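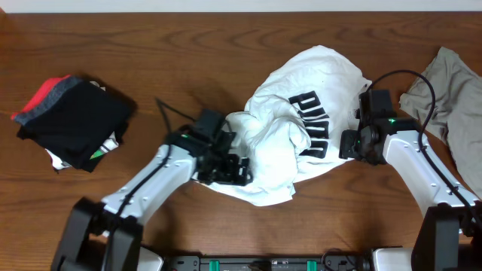
Home | Archive | About | Contact

Cutting down to one suitcase of clothes

March 2018

5 min read

I moved to Stoltthorpe for a job with a nine-month contract, and the company would pay for one checked bag. Anything else I had to ship myself or leave in storage. The storage place near my old apartment wanted 392 dollars for the nine months, paid up front, and I decided my clothes were not worth that.

I started with the closet. It took most of a Saturday, because I kept stopping to try things on. There were pants in there I had not worn since my last office job, and two suits, one of which no longer buttoned. The suit that fit went in the bag. The other went to the thrift store along with most of the dress shirts.

T-shirts were harder. I own a lot of them and most came from somewhere: a race, a concert, a summer at the Dalix warehouse where they gave us a new one every August. None of them are worth anything. I ended up keeping the ones I had worn in the past month and one Dalix shirt with a hole under the arm.

I had read that rolling clothes saves space, so I tried it both ways. With thin shirts, rolling helped a little. With sweaters and jeans it made no difference I could see, and the rolls came undone whenever I moved the bag. I went back to folding, heavy things on the bottom, socks pushed into the shoes.

The suitcase is an Onishi I bought used. The zipper is good and one wheel sticks. I weighed it on the bathroom scale by holding it and subtracting myself, and it came in 2 pounds over the limit. I took out a pair of boots and wore them on the plane, which I would not do again on a long flight.

I have been here since the fall and this is what I have learned about owning fewer clothes. Laundry comes up more often but each load is short. The machine in my building is old and runs hot, so I wash everything on cold and hang the sweaters over the shower rod. I wear the same gray sweater most days and so far it has held up. I did have to buy a proper winter coat. The one I brought was fine for rain – it was no use once the wind started in December.

I also bought towels, which I had forgotten about completely.

I sold a few of the better things before I left through Ledo, the resale site. They took a cut of each sale and the payments were slow, but the total came to nearly 600 dollars, and that paid for the coat and the towels with some left over. The dress shoes sold first. A leather jacket I thought would go right away sat there for weeks until I dropped the price.

My contract ends in June. I don't know yet if I will stay, but if I go, I should be able to pack in an evening.

5 Comments

marlowe77
Agree on rolling. I only do it for gym clothes.

Tess in the valley
How long did Ledo take to pay you? I am still waiting on a sale from last month.

Author
Two weeks for most of them. The jacket took longer and I had to email.

pinebox
You can put a little silicone spray on that wheel. Fixed mine.

K. R.
I forgot towels too when I moved. Also a can opener.

Older posts | Newer posts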